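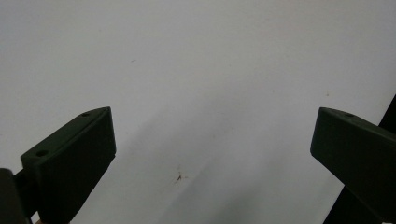 Machines and the Daily Chores: A Conversation with Ailsa Skinner

The household tasks program at the Vistville Institute of Applied Mechanics has spent two years on a question that its funders ask at every review: can a machine do the chores yet? Its director, Ailsa Skinner, met with us on 6 March 2021 and gave a guarded reply.

"Some of them, in some rooms," she said. "If the work is wiping a clear counter, I would say yes. If it is clearing the counter first, I would ask you to come back later."

The program studies 23 chores drawn from homes and small shops. They include folding towels, sorting flatware, facing shelves and emptying a dishwasher. People perform each chore first with a hand-held gripper, and the records of that work are used to train the machines. The collection now stands at 1,326 recorded tasks, of which 1,076 have passed review.

Ms. Skinner described the review as the slowest part of the work. Reviewers reject any record in which the task is incomplete or the start and end points are unclear. "We were too generous in the first year," she said. "We kept nearly everything, and the machines learned our bad habits along with the good ones."

Reet Strazds manages the shop-floor trials, which are held at a housewares store in Cernness. She reported that restocking boxed goods has gone better than expected, while soft packaging remains difficult. "A box tells you where its edges are," she said. "A bag of rice has a different shape each time you put it down. Our staff adjust their grip without thinking. The machine has to be taught to do it."

Asked whether store employees were concerned for their jobs, Ms. Strazds said that the matter had been raised at the first meeting and at every meeting after it. Under the agreement with the store, trials take place after closing, and no hours have been reduced. She declined to predict what a future agreement would say.

Both women were cautious about dates. Ms. Skinner expects towel folding to be dependable within 18 months — provided the towels are of one size. Laundry from a family basket, with socks and fitted sheets, has no date at all. A second round of shop trials is planned for April.

"I still fold my own," she said.

Comments (3)

Butkienė: Fitted sheets defeat me as well. Will the April results be made public?

Cliltent: I stocked shelves for years and Ms. Strazds is right about the bags. Pet food is worse than rice.

Butkienė: Also, which dishwasher tasks are on the list? Loading is the harder half in our house.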